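Opinion > Daily Life > Columns

The Bar of Soap Deserves Its Place Back

By Linnea Eide
Sat 23 January

When I moved to this country I had to learn many things about the supermarket, and one of them was that soap had become a liquid. I walked along the shelf with my basket and saw bottles with pumps, bottles with foam, and big soft bags to fill the bottles again. The bars were on the lowest shelf, near the floor, between the shoe polish and the mousetraps. I bent down and took two, and the young man at the register asked me if they were for a craft project.

I have thought about his question more often than it deserves. In the house where I grew up, soap was a solid object and there was one at every faucet. My grandmother bought it in November for the whole winter and put it in the closet between the sheets, without the paper, so that it would become hard. Hard soap lasts longer. Also the sheets smelled good, but she would have said this was a side benefit and that the main thing was the hardness. 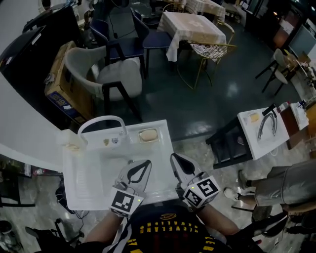
My argument is a simple one. A bar of soap shows you what you use. With the bottle you press, and some amount comes out, decided by the person who designed the pump, and in my experience this amount is too big for two hands. Most of it goes down the drain before it has cleaned anything. The bar gives only what you rub from it. Children understand this very quickly if we let them, and I am glad that the people who make toys have kept the old arrangement. On a white toy sink, up in the corner, there is still a small square dish with a beige bar in it, next to the curved faucet, as if every kitchen in the world had one. A child who plays with such a sink learns where the soap lives. Then the same child goes to the real bathroom and finds a pump in the shape of a frog.

I know what my friends will answer, as I have had this conversation at many dinners. Shazia Farooqui, with whom I shared an apartment for 2 years, could not touch a bar that another person had touched. She found it disgusting, and I do not laugh at this. A bar that sits in its own water turns gray and soft and nobody wants to pick it up. But that is a problem of the dish. A dish with holes or ridges costs very little, and the bar dries between one washing and the next. In our apartment we finally had two dishes, and the peace lasted until she moved to Hoditz for her work.

The second answer is about the skin. People say a bar makes the hands dry. Some bars do, the cheap and strongly perfumed ones did it to me also. I changed to a plain kind and I had no more trouble. I do not claim it will be the same for everybody, and a person with a skin illness should of course listen to the doctor and ignore the newspaper. 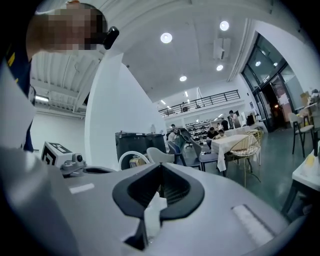

What the Numbers Say in My Own Bathroom

Last year I wrote down what I spent, because my brother-in-law, Keith Fothergill, said that I was only being sentimental. One bar lasted me 63 days at the bathroom sink. He had at the same time a bottle of 400 milliliters, and he had to open a second one before my bar was finished. He lives alone, as I do. He told me his guests had used it. I asked him how many guests, and he changed the subject to football.

It is a small test and I would not build a law on it. Still, I think about the bottles. Each one has a pump with a spring and a tube inside, and it goes in the trash when the soap is gone. My bar came in a piece of paper.

I would like restaurants and schools to try again, and here I expect less agreement. For a washroom where 200 people pass in a day, a dispenser on the wall is perhaps the better choice, I can accept that. My complaint is about the home. In a home we know each other. We share the bread and the towel, and the remote control is surely dirtier than any soap. It seems strange to me to be so afraid of the one object in the house whose work is to be clean.

There is also a pleasure in it that I find difficult to explain in English. A new bar has sharp edges and the letters are still deep. After some days the letters are gone, and later it becomes thin like a leaf, and you press this leaf on the back of the next bar so that it is not wasted. My grandmother did it with wet thumbs, very firmly. I do it too, and sometimes it falls off and I have to do it again.

Related in Daily Life
- Who Still Irons a Pillowcase?, by Zarmeena Arain
- The Long Lunch Is Worth the Lost Hour
- Letters: Readers Answer on Paper Towels
- My Father's Toolbox, by Baltazar Alvarado

Contact the editors | Copyright Suleck Weekly | Back to top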